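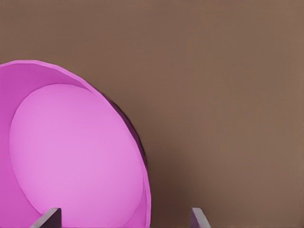
Incidencia 911: la política bimanual cierra la pinza fuera del borde del cuenco

Inicio | Incidencias | Wiki | Descargas

Proyecto: Irnen (simulación). Componente: Brarko, módulo de agarre. Estado: abierta.
Fecha: 7 de julio de 2021

Síntoma: en 28 de 258 episodios simulados, la pinza derecha cierra sin contacto con el cuenco magenta. Con el cian y la pinza izquierda no se reproduce.

Comprobado:
- Semilla fija: mismo resultado en 3 ejecuciones.
- Malla de colisión del cuenco: correcta.
- Extrínsecos de la cámara de muñeca: desfase respecto al modelo de diciembre. 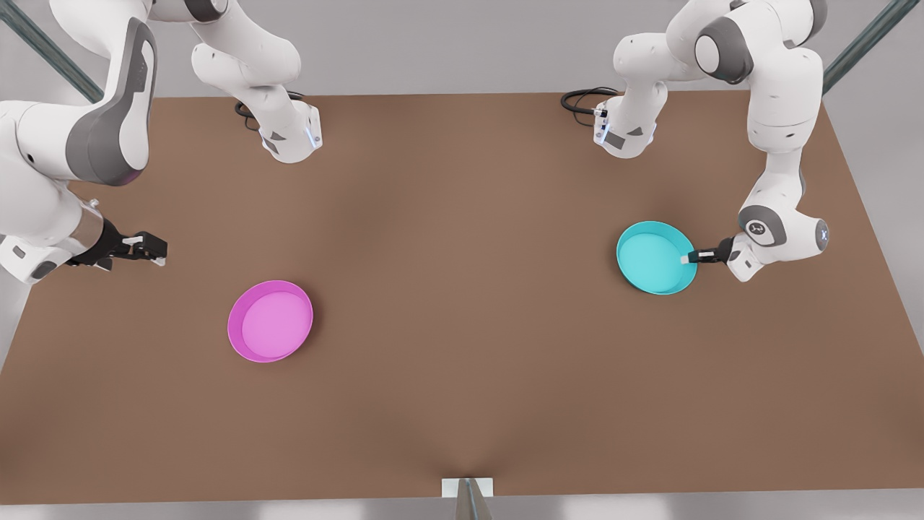 El desfase solo afecta al brazo derecho. Se recalculan los extrínsecos y se relanza la evaluación sin reentrenar. Si persiste el fallo, se repetirá con la vista frontal como única entrada.

Pendiente: adjuntar registros de contacto al repositorio de Trusbridge.

Imprimir | Enviar por correo electrónico

Este sitio utiliza cookies propias. Aceptar | Configurar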